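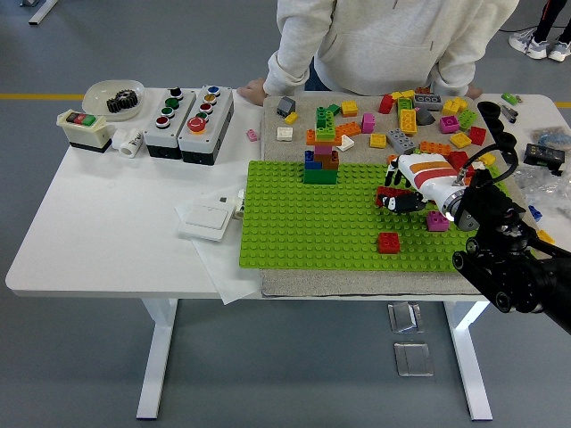 Our shared table, with the switches on the left and the bricks on the right.

How do you keep bricks and small parts from mixing on one table?

Last updated in January

pebbleandpine

Hi everyone, I've been reading this board for a long while and finally have something of my own to bring to it, so please bear with me if I ramble a bit. I help look after the hands-on room at the Drindbridge learning center, and we have one white table that has to do two jobs. The left half is for what we call the switch corner: pushbutton boxes, a little red-and-green rocker switch, a wall light switch, a black gear in a shallow tray, that sort of thing. People of all ages love pressing those buttons (the big red mushroom one most of all, naturally). The right half is for building. We put down a gray mat with a big lime-green baseplate on it, and whoever is at the table adds to a tower or starts their own.

I love this table and I don't want to split it up, because the two halves bring in very different people and they end up chatting across it. But by the end of a session the bricks have wandered. You can see a pink one sitting over by the control boxes, and that's a good day! On a bad day I'm picking them out of the gear tray. We keep 3,000 bricks in tubs in the closet, so losing one isn't a tragedy, but I'd like the small electrical pieces to stay put, and I'd like the builders to have enough elbow room.

My other trouble is the baseplate. It hangs over the left edge of the mat, and I can't decide whether to get a bigger mat, turn the plate, or leave the mat off altogether. The table is 60 inches long and I can't fit a longer one through the door. What would you do? I'd rather not put up a tall divider, and I have almost no budget until spring.

quiltedlantern

Oh, I have so much sympathy for you, I ran a table very much like this at our library for years and it was the happiest, messiest corner of the building. I'll tell you what we ended up with, and you can take whatever parts suit your room.

The first thing is that you need a strip of plain table down the middle that belongs to neither side. Ours was 6 inches wide, marked with painter's tape along both edges, and we called it the river. Anything found in the river went home. Small children took to this straight away, and the grown-ups followed once they'd been told off by a four-year-old. It costs you a roll of tape and you can move it in a minute if it turns out you've given one side too much space.

For the switch corner, get everything that can roll or scatter into trays. You already have the gear in one, so you're halfway there. A cylindrical part or a loose plug is going to travel if it's just set down on a smooth top. The heavier button boxes can stand by themselves, and I'd line them up toward the back so that hands reach over the small stuff less often. Put a sheet of paper under each of the little things and draw around it with a marker. Then the person tidying can see at a glance what's missing, even if they've never worked the table before. We bought our trays at Bahrami, the restaurant supply place, and they've lasted beautifully, but a baking tray from your own kitchen will do fine.

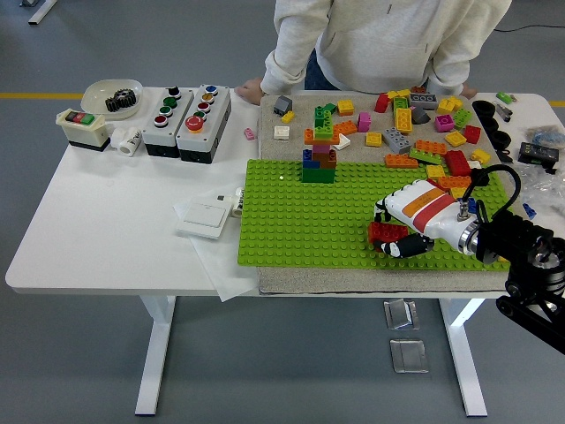

As for loose bricks, I wouldn't try to keep them all on the baseplate. Builders need somewhere to spread out and look at the colors, and the mat behind the plate is a good spot for that. It's soft, it's quiet, and a brick dropped on it doesn't go skating off the way it does on a bare tabletop. What I would do is put out fewer at a time. We had a rule of thumb of 2 scoops from the tub per session (a soup ladle makes a lovely scoop, by the way). More can always come out later, and people build more interesting things when they have to make do with an odd orange piece or a slanted one they wouldn't have picked.

Keep the mat, please! I tried a season without one and the clatter gave me a headache by lunchtime. If the plate hangs over the side, slide the whole lot over until the plate sits fully on the mat, and if it still won't fit, give it a quarter turn. A plate that's half on and half off rocks a little when somebody presses down hard, and that's how a tall tower comes to grief. We used a Fatex mat, which was a bit thicker than I wanted, but it lay flat and it took a vacuum well.

One last thing and then I'll stop. Leave a tower standing between sessions if you can. An empty baseplate makes people shy, and a stack with a few colors already on it has them reaching for the next brick before they've taken their coat off.

tubsandlids

agree on the tape. we did double sided carpet tape under the corners of the plate too and it stopped sliding, just test it on a corner of the mat first because it pulled some fuzz off ours. don't bother with the Jallier bins, lids crack

pebbleandpine

Thank you both so much! The river is going down tomorrow morning, and I've already found a soup ladle in the staff kitchen that I hope no one was attached to. I'll try the quarter turn before I spend anything on a mat. Did you leave your tape down all the time, or peel it up for floor-cleaning days when the table gets moved?

quiltedlantern

Left it down for months at a stretch. It gets gummy eventually, but a little cooking oil on a rag takes care of that, and then you wipe the oil off with dish soap.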